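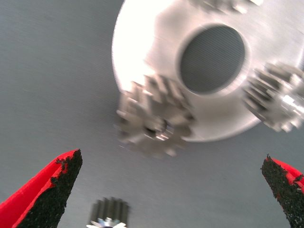 ¿Qué conviene cambiar primero cuando una pinza falla con piezas metálicas pequeñas, la cámara o los dedos?

Los dedos. Es lo más barato y lo que antes se nota, según Diệp Ông, que lleva desde noviembre comparando pinzas en el taller de Astden con engranajes que caben en la palma de la mano.

Con ella trabaja Khải Hoàng, encargado del controlador, y entre los dos han anotado 1716 intentos de agarre. «Me los he mirado casi todos, ¡y todavía me divierto!», cuenta ella. 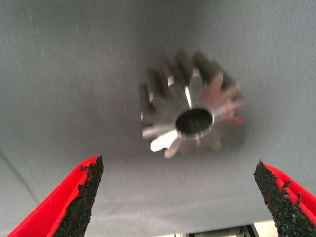
La comparación empezó con dedos lisos, que Ông descartó tras 206 intentos. «El metal pulido se escapaba en cuanto apretabas un poco de lado», recuerda. Los que prefiere ahora son los rojos con almohadilla negra y granulosa en la cara interior, aunque el borde se deshilacha y hay que vigilarlo. Lo que más le entusiasma es la cámara de muñeca: «Ves los dientes, ves el agujero central, ves las dos puntas a la vez. ¿Que sale movido? Pues también quiero saber cuánto».

Hoàng defiende su parte con el mismo calor. Probó dos controladores, el Ison y el Dotuvus, y se quedó con el segundo por la suavidad al frenar. «Con el Ison hice unos 382 agarres y no era malo, pero con el otro da gusto acercarse a la pieza». 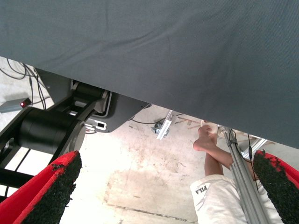 Los dedos abiertos, con la tela gris por encima y parte del equipo debajo.

De los brazos hablan más rato. A Hoàng le gustaría repetir toda la serie con otro modelo, sin tocar dedos ni cámara, para saber qué mérito tiene cada cosa.

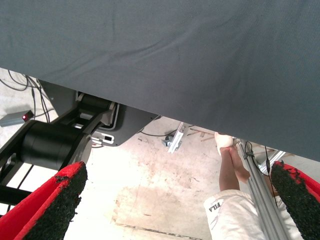

«Y con los mismos engranajes», añade Ông, «porque si cambiamos también las piezas no hay quien lo compare». Ya tiene preparada la hoja de anotaciones, con una columna nueva para el desgaste de las almohadillas.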